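Omcombe gripper trial - progress report for May

Hi all, a bit longer than last month's note, but there's more to tell you!

We're now well into the side-by-side test of the Karagiannis gripper and the older Dundov one, both run on the same arm over the same metal bin. So far we've logged 1179 picks, and the Karagiannis is ahead when the blocks lie apart. It's a different story when two of them end up side by side - the fingers need a little room on each side and they don't always get it. The Dundov is slower but it squeezes into those gaps better, which I didn't expect.

We lost a morning to the controller (a settings file from Hollimcombe that didn't match our version), and I had to throw out 31 picks from that batch. They're marked in the log if you want to check.

Money is fine. We've spent 193 dollars on cables and ties this month, and I don't see any big purchases coming.

Next up is a run of 100 picks per gripper with the blocks pushed close to the walls, the part I'm most nervous about. I'd also like your okay to try narrower fingertips on the Karagiannis before we settle on anything. 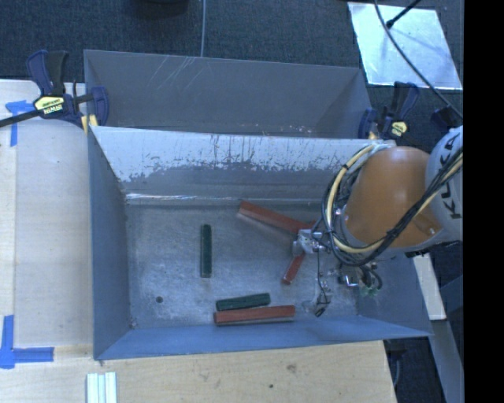

If that's a yes, I can get them ordered right away and have them on the arm for the second half of the wall runs.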